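Perkorura Jewelry Box, Model 39, Brown
Item no. 3791
Sold by Ukel Storage and Display

Overview
The Model 39 is a tabletop jewelry box in reddish-brown leather-look material with a pale padded lining. It is meant for a dresser, a shelf or a shop counter. The box ships fully assembled and needs no hardware. It replaces the older Truron small box in our catalog, and most Truron inserts will fit the interior without trimming. The exceptions are listed under Compatibility.

The product is sold as a single unit. Cartons of six are available to trade accounts on request.

Exterior
The outer covering is a coated, leather-like sheet bonded to a rigid board shell. The grain is shallow and does not hold dust the way a deep pebble grain does. Color varies slightly between production lots, mainly in the amount of red. Customers ordering several boxes for one display should place them on a single order so that they can be picked from the same lot. The lot code is on a paper label inside the carton, next to the item number.

The covering is turned over the edges of the board and glued. A fine seam line at the corners is normal and is not treated as a defect. Lifting at a seam is a defect and is covered by the warranty.

Lining
The walls are lined with white padded material that continues over the top edge and forms a soft rim around the opening. The rim keeps chains and watch cases from touching bare board when they are lifted in or out. It also takes the pressure of the lid, so the box closes with little noise.

The padding is thin foam under a woven face fabric. It compresses on first use and recovers slowly. Boxes stored closed for a long period may show a faint line along the rim where the lid has rested – this relaxes after a day or two left open at room temperature.
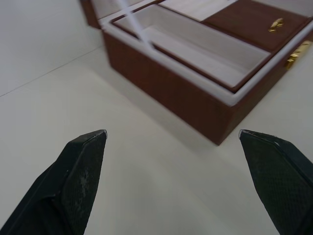 White lining shows marks sooner than the darker linings in the range. For heavily handled stock, or for pieces that have been polished with a compound, the gray lining (item no. 1065) is the better choice. The shell is the same in both versions.

Placement
Set the box on a flat, level surface with the whole base supported. The base has no feet. On glass or high-gloss lacquer, put a thin felt sheet under the box to prevent sliding. Keep the back of the box clear of walls and mirrors so the lid can open fully. Do not lift the box by the lid.

Avoid direct sun. The brown covering is stable under ordinary indoor lighting, but the lining fabric will yellow if it is left open at a south-facing window through the summer. Shop displays that stay open all day should be rotated or closed outside business hours.

Use
Load heavier pieces first and toward the back. A watch on a metal bracelet should be wrapped or placed on its own cushion. Necklaces should be fastened before storage and laid in a loose loop. Earrings with posts can be pushed into a foam insert but should not be pushed into the wall padding, which is too thin to grip them and will keep the holes.

Silver can be stored in the box with an anti-tarnish strip. Place the strip under an insert so that it does not rest against the fabric. Replace it on the schedule given by its manufacturer.

Damp pieces must be dried before storage. The lining absorbs moisture and releases it slowly into the closed box.

Cleaning
Exterior: wipe with a soft cloth, slightly damp. Dry at once with a second cloth. Do not use alcohol, furniture polish or leather conditioner. The covering does not absorb conditioner, and the residue attracts lint.

Lining: use a lint roller with light adhesive, or a soft brush. Work from the rim down into the box. For spots, use a white cloth barely damp with water and press without rubbing. Leave the box open until the fabric is dry to the touch. Do not use a steam cleaner – heat softens the adhesive behind the padding.

Metal polish on the lining cannot be removed reliably. We do not offer relining.

Compatibility
Truron flat ring insert: fits.
Truron divided tray: fits.
Truron deep watch cushion: does not fit with the lid closed.
Milošević foam earring pad: fits after trimming one edge with a sharp knife.
Milošević velvet roll: fits loose, no fastening.
Perkorura inserts marked 39: fit.
Perkorura inserts marked 79: too wide, intended for the larger box.

Inserts are sold separately. Cutting an insert voids the return right on that insert but has no effect on the warranty for the box.

Packing and shipping
Each box is wrapped in tissue, then placed in a plain carton with board corners. Remove the tissue before the first use and check the rim and corners under good light. A slight smell of adhesive may be noticed on opening the carton. Leave the box open in a ventilated room overnight and it will clear.

Keep the carton until the inspection is finished. Claims for transit damage require a photo of the carton and a photo of the damaged part, with the lot code readable in one of them.

Warranty and returns
The shell, the seams and the bond between lining and shell are covered for two years from delivery. Wear on the fabric, stains, fading and damage from cleaning products are not covered. Unused boxes may be returned within 30 days in the original carton. Boxes with marks on the lining are accepted at reduced credit or sent back at the customer's cost.

Revision notes
The adhesive used behind the rim padding was changed in May. Boxes from the new lots have a slightly firmer edge. The outside dimensions, the covering and the item number are unchanged, and old and new lots can be displayed together. Stock from the earlier lots is still being shipped on trade orders until it runs out. Retail orders are filled from the new lots only.

Related items
Item no. 1065 – Model 39, brown, gray lining
Perkorura Model 79 – larger box, brown
Truron flat ring insert
Milošević foam earring pad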